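Carnet technique – collecte de démonstrations sur sachets à fermeture

Publié le 2 avril 2025 dans Manipulation, Données

La campagne Clutiline porte sur une seule famille d'objets : les sachets plastiques transparents à fermeture. L'objectif fixé en décembre est de 3 000 épisodes téléopérés, tous enregistrés avec deux points de vue, l'un fixe au-dessus du plan de travail, l'autre au poignet. Je note ici l'état du protocole, les critères de rejet et deux ou trois choix que je regrette déjà.

Choix de la tâche

Un sachet vide posé à plat est un mauvais objet pour un capteur de profondeur. Le film laisse passer le fond, les reflets changent au moindre déplacement et les bords disparaissent sur une table claire. Avec Anisa Yeoh, nous avions d'abord envisagé une table sombre. Nous y avons renoncé : le contraste gagné sur le contour se paie en reflets parasites sur toute la surface du film, et la politique apprise sur fond noir (version Ferko) ne se transférait pas du tout sur fond blanc.

La seule partie visuellement stable est la glissière, quand elle est colorée. C'est elle que l'opérateur vise, et c'est probablement elle que le réseau finit par suivre. Je n'ai pas encore de mesure propre de cet effet. Les cartes d'attention produites sur le premier lot vont dans ce sens, sans plus.

La vue poignet

La vue poignet a un défaut connu : en dessous d'une certaine distance, la mise au point est perdue. Les doigts restent nets au bord du champ, le reste se réduit à des masses grises. Nous avons discuté de l'opportunité de couper ces portions. Je suis contre. Le modèle recevra les mêmes images à l'exécution, autant qu'il les rencontre à l'apprentissage. Amirul Mandagi proposait un masque de confiance calculé sur la variance du laplacien ; testé, puis abandonné, car les doigts nets suffisent à fausser la statistique globale. Un calcul limité à la moitié gauche de l'image donne de meilleurs résultats, mais il dépend du montage et il faut le recaler à chaque démontage du poignet.
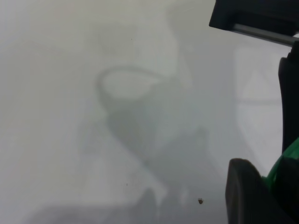
Structure d'un épisode

Chaque épisode est découpé en quatre phases, annotées après coup :

1. Approche : de la pose de repos jusqu'au premier contact avec le film ou la table.
2. Saisie : fermeture des doigts sur un coin du sachet.
3. Traction : déplacement latéral sans perte de prise.
4. Dépôt : ouverture, retrait, retour à la pose de repos.

La position initiale du sachet est tirée au hasard par un script, angle compris. L'opérateur pose le sachet selon la consigne affichée, avec une tolérance large que nous ne mesurons pas. C'est le premier choix que je regrette. Il aurait fallu enregistrer la pose réelle avant chaque départ, ne serait-ce qu'avec une image fixe annotée à la main.

La phase de saisie concentre l'essentiel des difficultés. Le doigt inférieur doit passer sous le film, donc appuyer sur la table, et la force d'appui n'est pas observée. L'opérateur la règle à l'œil d'après la déformation du plastique. Trop peu d'appui et le doigt pousse le sachet ; trop, et le contrôleur passe en défaut.

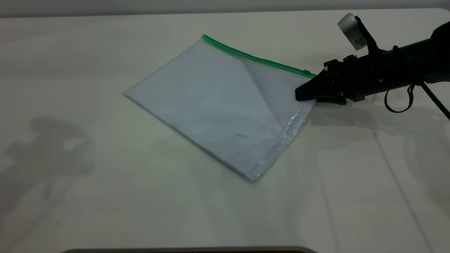 Pour l'annotation, la fin de saisie est fixée au premier instant où les deux doigts cessent de se rapprocher et où la commande de fermeture est maintenue. Définition purement cinématique, donc reproductible – elle compte aussi comme saisies des fermetures à vide. Celles-ci sont reprises à la main dans Tarigan, notre outil de relecture.

Critères de rejet

Un épisode est écarté si l'une des deux vues manque, si le décalage entre horodatages dépasse une période d'image, ou si l'opérateur a touché le sachet après le départ. Les échecs de saisie suivis d'une reprise sont conservés et étiquetés comme tels. Ils sont utiles, à condition que la reprise soit complète.

À ce jour, 329 épisodes sont relus et validés, 76 rejetés. Le motif dominant est la désynchronisation, due au concentrateur USB partagé entre les deux caméras. Il a été remplacé lundi et je n'ai pas encore assez d'épisodes pour conclure.

Suite

Le premier entraînement complet utilisera Wakero, avec et sans la vue poignet, à nombre d'épisodes égal. Anisa prépare la séparation apprentissage/validation par opérateur, ce qui évite de valider sur des gestes trop proches de ceux déjà vus. Reste à décider du sort des sachets à glissière incolore. Je penche pour un lot séparé, annoté avec les mêmes quatre phases, et gardé hors de l'entraînement jusqu'aux premiers résultats.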